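Ordenar lo pequeño

Hace ya tres años que vivo en Dultusberg y todavía escribo el español con el diccionario al lado. Pido perdón por los errores. Empecé este blog para practicar, y con el tiempo me di cuenta de que escribo casi siempre de la misma cosa: de los objetos pequeños que se quedan por la casa y no tienen sitio.

En enero hice el primer intento serio de orden. Compré en Stesturel una caja grande con divisiones, de las que tienen tapa, y metí dentro todo lo que encontré en el suelo del salón. Cubos, animales, fruta de juguete, tapones, vasos, una campana sin badajo. La caja pesaba mucho y para sacar una pieza era necesario sacarlas todas. Duró dos semanas. Después la caja se convirtió en una mesa para dejar las revistas, y las piezas volvieron al suelo.

Mi error, según pienso ahora, fue guardar antes de mirar. En mi país mi abuela ordenaba los botones de otra manera. Primero los ponía todos encima de la mesa, separados, con espacio entre uno y otro, y tomaba café. No tocaba nada durante un buen rato. Luego decía cuáles se quedaban. Yo era niña y me parecía una pérdida de tiempo, pero quería mucho esas tardes.
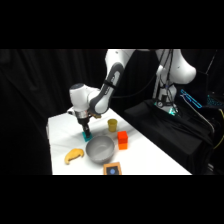
La mesa blanca es para mí la mejor herramienta para ordenar, más que las cajas y más que las etiquetas. Sobre una superficie clara cada cosa se ve como es, y una se pregunta si la necesita. Yo pongo siempre un recipiente grande en el centro, y lo demás alrededor, nunca dentro al principio. Un bol gris de metal es muy bueno para esto, con el borde redondo y el interior liso, porque las piezas no se enganchan. Al lado quedan los bloques pequeños, el rojo encima del naranja, el vasito amarillo, el plátano de juguete tumbado cerca del borde. Con tan pocas cosas ya se entiende que son de familias distintas: los bloques pueden vivir apilados, el plátano no se apila con nada, y el vaso puede servir para guardar otra cosa más pequeña que él.

De esta observación nació mi regla, que es muy sencilla. Lo que se apila va a un estante bajo, a la vista. Lo que no se apila va al bol. Lo que puede contener algo, que contenga algo. En casa tengo un vaso lleno de pinzas de madera y desde entonces no he perdido ninguna, o por lo menos no lo he notado.

También tengo una debilidad por las piezas planas, las losetas y los posavasos, que son difíciles de clasificar. No ruedan, no se caen, y por eso se quedan olvidados en cualquier parte. Uno con el centro azul oscuro y un círculo azul claro me gusta demasiado para meterlo en un cajón. Los míos los dejo de pie contra la pared de la cocina, detrás de la tetera. No sé si cuenta como orden.

Una lectora me preguntó por el precio de los organizadores de la marca Clilline. Los miré en la tienda. El juego completo costaba 400 coronas y era bonito, pero las divisiones son fijas y un objeto curvo, como la fruta de juguete, ocupa dos huecos. No lo compré. El bol grande que uso en casa viene de un mercado de segunda mano, y antes de guardar juguetes sirvió para hacer masa de pan durante todo un invierno. Tiene una abolladura pequeña que se limpia mal, y cuando hay visitas lo giro.

La próxima vez quiero escribir sobre los cables, que son mi vergüenza. Tengo una bolsa entera debajo de la cama y no me atrevo a ponerla encima de la mesa. Si alguien conoce un método que no pida etiquetas, me puede escribir en los comentarios, despacio y con palabras fáciles, por favor.

Publicado en junio de 2025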